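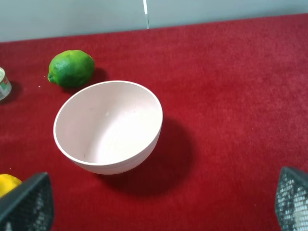 My great-aunt died in January and I have been handed the obituary, on the grounds that I once wrote a newsletter. The Wurkberg paper charges by the line. She left 13 nieces and nephews, all of whom expect to be named, plus spouses, plus a cousin in Kutus who has already called to check the spelling. My own suggestion was to put every name on a slip, drop the slips in a wide pale bowl like the one on the red carpet, and print whichever three come out. This was not well received. Is there a polite way to write "survived by" without listing everybody?
Xiaoyan Gu
May 8, 2018

Yes. "Survived by many nieces and nephews" is standard and has been keeping the peace for generations. Name whoever looked after her at the end if the family agrees, then stop. Put the long version on the funeral home's website, where ours let us have 4000 characters for free. My uncle's ran to 118 lines in the first draft, and most of that was bowling. Ask the paper if the headline counts as a line, too. Ours did, and so did the blank one under it.
Drita Papadopoulos

just list them all, its only money

Vasić
We had this in Ranach. Went with "many", and one niece still brings it up at Christmas. If the cousin has called about spelling, I would print the cousin. Also check whether they want the maiden name in parentheses, they asked us twice.
ranach_reader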